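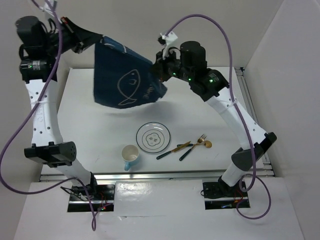

**Placemats and place settings in the shared dining room: proposed standard**

**F_Krajewska** (Residence Services, Kikholm House)
Residents are advised that the dining room table standard is under review, with changes to take effect in April. The proposal is as follows:

- one cloth placemat per setting, laid before any crockery
- plate in the centre, mug at the upper right
- fork to the left, knife and spoon to the right
- cloths to be shaken out, folded in half and returned to the sideboard after each meal

Comments are invited in this thread. Kindly keep them to the matter of the tables.

Felicja Krajewska

**umell_wing**
I support the order of laying. At present the plate and mug are often put down first, and the cloth then has to be worked in around them. Could the notice state that the table must be clear before the cloth goes down?

**H.Dressler**
I wish to record an objection to cloth. The navy one with the fish outline is a pleasant colour, but dark fabric shows every crumb and white lint from the dryer. Wipeable mats would spare the laundry roster a good deal of labour. My former residence in Clanditz used them for years without complaint.

Hannelore Dreßler

**devadiga_4**
With respect to the previous poster, wipeable mats were trialled in the Devadiga wing and were not well received. They curled at the corners and held the smell of the dishcloth. Cloth is also quieter under a plate, which matters at the early breakfast sitting.

**umell_wing**
Agreed on the noise. On the matter of lint, I would suggest washing the dark cloths separately from the towels.

**H.Dressler**
That would mean a further load each week. I ask that the roster be amended before any such rule is adopted.

**room1322**
May I raise the cutlery? The gold-coloured pieces with dark handles are being left in a heap to the right of the plate, with the spoon lying across the fork. If they are to be set out properly, a small drawing on the sideboard would assist newer residents.

**F_Krajewska**
A drawing will be provided. Regarding the gold-coloured set, residents are asked to wash it by hand and dry it promptly. The abrasive pads are for saucepans only.

**devadiga_4**
Is the mug to remain at the upper right for left-handed residents? I have always moved mine to the other side and would prefer not to be corrected for it.

**F_Krajewska**
Left-handed residents may reverse the setting. The wording will be amended.

**H.Dressler**
I maintain my objection to cloth but accept the remainder of the proposal.

**F_Krajewska**
The objection is noted. The laundry roster will be revised and posted here before the standard takes effect.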